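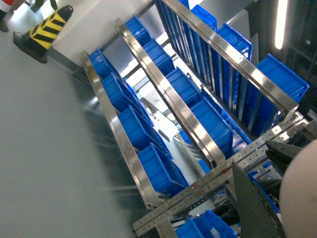 ## 3. Preparar la estantería para la demostración

Esta parte la hago siempre yo, la mañana de la jornada de puertas abiertas, y con calma me lleva 28 minutos. Si ya has montado la celda siguiendo el apartado 2, tienes lo más pesado hecho - lo que queda es orden y un poco de paciencia.

1. Coloca las cajas azules en los estantes inclinados, con la boca hacia arriba, y déjalas bajar despacio hasta que se apoyen unas en otras. Yo cargo siempre desde el lado alto (desde abajo se puede, pero acabas peleándote con las de delante).
2. Pasa la mano por los raíles metálicos. Si notas un tornillo que asoma, apriétalo ahora, que luego con público delante da mucha pereza.
3. Pon el cono amarillo y negro en el suelo, por fuera del extremo de la estantería. En la última visita a Claeys lo dejé demasiado cerca y la gente lo rodeaba sin mirarlo.
4. Enciende el controlador Zorkine y carga el programa `visita_22`. Tarda un poquito en arrancar, ¡no le des dos veces al botón!
5. Lleva el brazo a la posición de espera con el mando, a velocidad reducida, y comprueba que los dedos de la pinza abren y cierran del todo.
6. Haz 2 ciclos completos sin visitantes. Si el brazo roza una tira perforada del bastidor, vuelve al apartado 2.4 y repite la calibración.

> **Precaución:** con el brazo en marcha no se mete la mano entre los raíles, ni para enderezar una caja. Primero parada, luego mano. A mí me lo tuvieron que decir una vez en Rovberg y se me quedó grabado.

**Nota sobre los grupos.** En junio tuvimos más de 19 personas en una sola tanda y los del fondo se quedaron sin ver la pinza. Ahora los parto en dos y a los que esperan les enseño el panel de Tostdale, que también tiene su gracia.

**Nota sobre la luz.** Los bordes metálicos brillan bastante. Si la cámara pierde una caja, yo bajo la exposición un punto y vuelvo a lanzar el ciclo desde la posición de espera.

Para el guion de la charla y las preguntas típicas del público, sigue en el apartado 4.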